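Who gets the money when you forget your slot voucher?

25 May 2022
8 min read
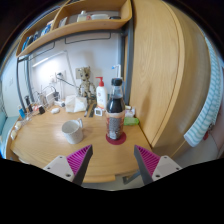 So I spent most of last night reading a 17-page draft rule on slot vouchers, and I enjoyed it more than I should admit in a newsletter people pay for. If you play, you know the things I mean: you hit the cash-out button, the machine spits out a slip with a bar code, and you carry it to the kiosk or feed it into the next machine. If you don't play, think of a gift card printed on receipt paper, which you are very likely to leave in a coat.

The draft comes from the gaming board in Nekthorpe and it answers a question that the old rules managed to duck for years. When a voucher is never cashed, whose money is it?

At the moment the casino keeps it. The board's licensed rooms print an expiration date on every slip, 90 days out, and once the date passes the amount drops off the liability side of the books and turns into revenue. It gets taxed like any other revenue (that part matters, I'll come back to it) and the customer is out of luck unless somebody at the cage is feeling kind. Most cages are kinder than you'd think! I've had readers tell me they walked in with a slip from the previous year and got paid with a shrug. But it's the house's choice, and a choice isn't much to lean on when the slip has real money on it.

Under the draft, the 90 days stays. What changes is what happens on the day after. The operator would have to move the full face value into a separate account, report it every quarter, and hand the balance to the board, which then splits it between a player refund pool and the problem gambling treatment fund. You could still claim your money from the pool for a good while after that, with the slip or with some other proof. The "some other proof" bit is where the arguing starts.

I called Loredana Zanetti, who runs compliance at the Plirkireck, to ask how they'd handle it. She was in good spirits for a person whose job had just gotten bigger. Her main worry is small change. The typical expired slip in her building isn't a forgotten fortune, it's forty-one cents from somebody who didn't want to stand in line at the kiosk for two quarters and some pennies. Every one of those is a record. Every record, in the draft as written, needs a time, a machine number, an amount and the date it expired, and it has to be kept somewhere an inspector can look at it.

"I don't mind giving up the money," she told me. "I mind giving up the money and then paying a person to count it."

She'd like to see a floor, with anything under a dollar reported as one lump sum each quarter. I think that's sensible and I'd be surprised if the board fought her on it. The treatment people want the dollars, and the record of which penny slot produced which nickel does nothing for them.

The other end of the scale is more interesting. Any slip of 2,000 dollars or more would trigger a duty to look for the owner before the clock runs out. If the player had a loyalty card in the machine, the casino already knows who they are, and would have to write to them. If they didn't, the operator has to "take reasonable steps," and the draft leaves it there, with no list of what a reasonable step might be. Do you check the floor cameras? Do you put a notice by the cage? Huw Mathias, a lawyer who has sat on both sides of this kind of hearing, laughed out loud when I read him the line over the phone. He says he has billed a lot of hours to the word "reasonable" and expects to bill a few more.

Huw's bigger point was about the loyalty card, and I hadn't thought of it. If you play with a card, your odds of getting a forgotten voucher back go way up. If you play without one, because you value your privacy or you just can't be bothered with the plastic, you're mostly on your own. So a rule meant to protect players ends up nudging everyone toward being tracked. He doesn't think it's a plot. He just thinks somebody should say it aloud at the hearing, and since he's charging a client to be there anyway, it may be him.

Now the tax part, as promised. (Stay with me, it's short.)

Expired vouchers count as gaming revenue today, so the state already takes its cut of them. If the whole face value goes to the board instead, that cut disappears from the general fund and reappears, larger, in the refund pool and the treatment fund. Great for treatment, slightly awkward for whoever writes the state budget. The draft doesn't mention it anywhere. I read it twice to be sure, and then I read the cover memo, which is mostly about fonts on printed slips. There's a whole paragraph on how large the expiration date has to be. I am in favor of a bigger expiration date, for the record! I've squinted at enough of them.

And what about tax that has already been paid? Suppose a slip expired in April, was booked as revenue, was taxed, and then the rule takes effect and the player turns up. Does the casino pay out of pocket and claim the tax back? Does the pool pay, even though the money never went into the pool? The draft says it applies to vouchers "outstanding on or after the effective date," and you can read "outstanding" two ways. Is an expired slip outstanding? Loredana says no. Huw says it depends who's asking. I say they need a definition, and one sentence would do it.

Then there's the machinery behind all this. Most of the rooms in the area run their vouchers through Sqalli, the cash-out system that was put in when coin hoppers finally went away, and Sqalli wasn't built to do what the draft wants. It marks a voucher as expired and then, more or less, forgets about it. Meirion Sayce, who used to look after the system for two of the smaller rooms and now consults, told me the data is all still in there but getting it out by quarter means a custom report, and custom reports cost money. The newer system from Plamum does it as standard, so you can guess which vendor's sales people have been reading the draft with a smile. Meirion wouldn't guess at a price for me. He did say that a small room with a few dozen machines pays nearly the same for a report as a big one does, and that's going to sting at the bottom of the market.

I went through the public comments too. There are 239 of them posted so far, a big number for a rule about slips of paper. Plenty are form letters. A good many are from players and those are the ones worth your time. One woman wrote in about her late father's wallet, which had three vouchers folded behind the driver's license, all expired, and the casino had paid two and refused the third because the bar code was rubbed off. She wasn't angry at all. She just wanted to know what the rule was, and there wasn't one. Another writer wanted the expiration date scrapped altogether, on the grounds that a chip doesn't expire and a voucher is only a chip that's been through a printer. I like that argument a lot. The operators' answer is that they do retire chips from time to time, with plenty of notice, and that an open-ended liability makes the auditors itch. Fine, but a year would be kinder than 90 days and I don't see much in the comments explaining why it couldn't be a year.

Évan Gaillard at the players' association made the same pitch when I emailed him. His group would trade the refund pool for a longer date in a heartbeat. His reasoning is that people don't claim from pools. They have to find the form, scan the slip, prove who they are and then wait, all for an amount that might buy lunch. Give them longer to walk up to the kiosk and they'll do it themselves, no form needed. The treatment fund would end up with less under his version, and he knows it, and he says treatment ought to have a proper line in the budget instead of living on other people's lost receipts. I went back and forth on that one over dinner.

Where do I land? I'd pass it with changes. Put in the floor for small slips, define "outstanding," spell out what a reasonable search looks like, and give people a year. I'd also want the operators to put the running total of expired vouchers on a public page each quarter, by property. It's the one number none of them will give me, and I've asked every room I could get on the phone. Loredana was nice about it. The others weren't so nice.

The comment window is still open and you don't need to be a lawyer to write in. If you've ever been paid on an expired slip, or turned away with one, that's precisely the sort of comment the board is short on. Keep it brief, say which property and say how long the slip had been expired. And send me a copy, would you? I'm putting together a follow-up and I'd love to have more than my own coat-pocket stories in it.

One small correction before I go: last time I wrote that kiosk fees at the Plirkireck were going up. They're not, it's the ATM fee, and the kiosk is still free for vouchers. Thanks to the four of you who wrote in.

Recent items

Why your comp dollars shrank and your tier didn't
Card rooms want longer hours, neighbors want shorter ones
A plain guide to hand-pay paperwork
What the board's inspectors look for on a floor visit
Reader mail: tipping on a jackpot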